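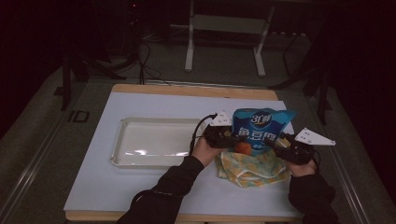 Attachment 1: blue snack bag between the two hand grippers, tray on the left

Ticket 440 – Left gripper opening value freezes during recording
Project: Skernik (student team)
Opened by: Volkan Akbulut
Priority: medium

Problem
We record sorting tasks with the two hand-held grippers. In some recordings the opening value of the left gripper stays at 50 until the file ends, although the jaws are moving. The right gripper is always fine. The task is the usual one: snack bag, orange object and cloth must go to the white tray.

What I tried
14:10 – Restarted the logger. Same result, value froze at line 1916.
14:25 – Changed the USB port. No difference.
14:50 – Exchanged the cables between left and right. Now the right value freezes and the left is good, so I suspect the cable.
15:15 – Held the suspected cable still with tape and made 5 short recordings. No freeze.

Reply from Mokoena lab desk
Please check the plug at the gripper side. We have a spare cable from the Zelell kit, you can take it from the drawer.

Update, 16:40
Spare cable is installed on the left. It is a little shorter, and I must be careful when I reach over the tray. Two long recordings are good – I will make more tomorrow before I close the ticket.

Status: waiting for test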